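Week 6 handout: Perception and planning for tabletop sorting

Read the lab sheet first. These notes cover the software side only: the detector, the pose filter, the task planner and the replay tool. The arm controller was treated in Week 4 and is assumed to be working on your bench account.

6.1 Object state

Each dish is stored as a class, a colour label, a position on the cloth and an orientation flag. The flag takes one of four values: upright, inverted, on side, unknown. Bowls and cups share the same record. A nested bowl also carries a parent field pointing to the bowl that holds it, and the planner will not lift a parent before its child has been cleared.

The fixed view is processed by Otilen, which returns masks, and Laseo, which fits a rim ellipse to each mask. Rim fitting is reliable for upright bowls and poor for cups on their sides. Where the gripper is over a stack, as with the green bowl inside the orange one, most of the fitted ellipse is rejected and the tracker falls back on the last accepted pose. 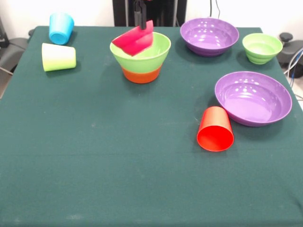 6.2 Training and thresholds

The detector was trained on 4000 labelled views, with 600 held back for validation. Glossy plastic is the main source of error. Overhead lights leave small bright spots inside the bowls, and an early version split one bowl into several masks. Colour is now averaged over the whole mask after the brightest pixels are dropped.

Inverted cups need separate handling. The wide rim is against the cloth and no opening is visible, so Laseo fits the base instead and the height estimate comes out wrong. The light blue cup at the back left is in this state, while the green cup beside the gripper is upright and gives a normal fit.

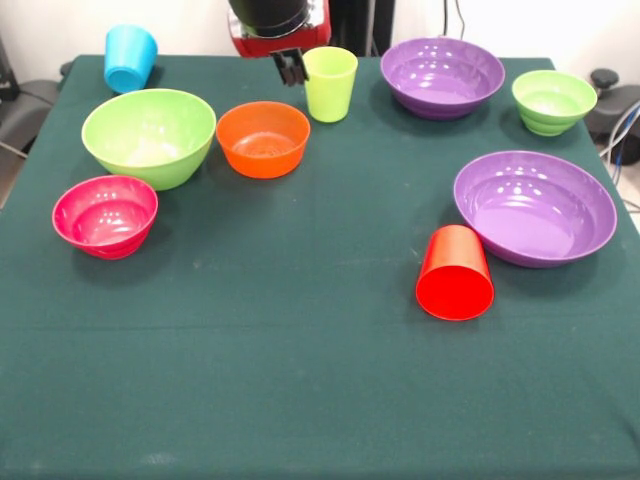 The correction is a lookup on class and flag, applied before the pose reaches the filter. Do not apply it inside the filter. Doing so shifts the covariance as well as the mean, and the planner then treats a good estimate as a doubtful one.

6.3 Planning with supports

Margaritis, the task planner, works on a support graph. An edge runs from each object to whatever it rests on. Most dishes have a single edge to the cloth. An orange bowl lying across the rims of a blue cup and a green cup has two edges, and neither cup may be moved while either edge exists. The search is capped at 200 node expansions; past the cap, the planner returns the best partial plan and sets the incomplete bit.

Occlusion matters more than reach in this case. The bowl hides much of the green cup, so the second edge is inferred from the tilt of the bowl and the visible part of the cup.

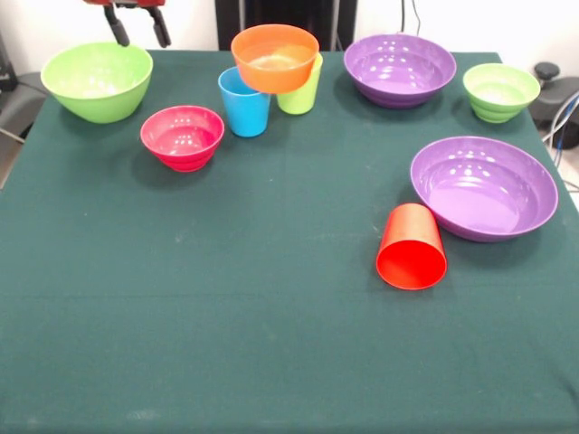
One reply on the course forum argued that the second edge should carry a probability, with the planner free to ignore it below a set value. Margaritis does not support weighted edges in the current release. A workable substitute is to run the planner twice, with and without the edge, and keep the plan that is valid under both graphs.

6.4 Replay

Load log 327 in Brovalia and step through the state records with the graph panel open. Check the orientation flag at every change of parent. Submit the corrected graph file and a one-page note on any record you marked unknown.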